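Home Reviews Desk & Table Games Archive About

Saturday, June 26, 2021
By Marichka Symonenko

Skedden dot cubes: a nice finish and not much of a game

I have a drawer full of tabletop things that were going to replace my phone in the evening. The Skedden dot cubes, small speckled blocks with a colored circle on the side, are the latest to try. I bought them with my own money at a shop in Mornville, along with a little wooden box with a red front from Tuhiwai, and I have now lived with both for two weeks.

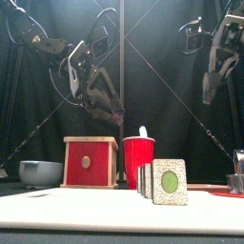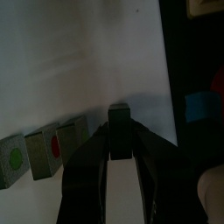 Vivek Pant wrote in after my first note on the cubes to say I was judging them as a puzzle when they are really a thing to keep your hands busy, and that his set has been on the kitchen table since November without anyone getting tired of it. Fair enough. But the leaflet says "puzzle" in the first line, so I'm going to hold them to it.

The good part first. The finish is a grainy gray-olive, and it looks far better than the glossy primary colors you usually get. I would leave these out on a shelf. The dots, red on some and green on others, are bright enough to find across a table. Green against gray-olive does go dull in the evening, though, and if you play by lamplight you will find yourself turning a cube toward the lamp to check it.

Then there's the playing. The rules sheet offers 13 patterns, and the first few are just rows. You line the cubes up so the dots face a certain way, and then you do it again with the colors in a different order. My neighbor's kid got through the easy ones before I had finished my coffee and asked where the rest was. The later patterns are better, but two of them are the same one turned sideways, and I checked this more than once.

I also don't love how they sit. A diagonal row is easy to nudge out of line, and on a smooth white tabletop I spent a lot of time straightening. A cloth underneath helps. Skedden could have put one in the package, which weighs 725 grams by my kitchen scale and is mostly cardboard.

The Tuhiwai box I like more than I expected to. Light wood, bright red front, round wooden knob in the middle. It's small, and the knob is big enough for adult fingers. Would I buy it to store the cubes? No, they ended up in a bowl after the second day and they have stayed there.

If you want something like this with more thinking in it, the Cludau set has a proper rule book and uglier pieces. I borrowed one from Negin Azimi and kept it longer than I said I would.

Cubes: two stars out of five, and one of those is for the finish. Box: four. I'd wait for a sale on the cubes – or ask for them as a gift, and let somebody else find out about pattern nine.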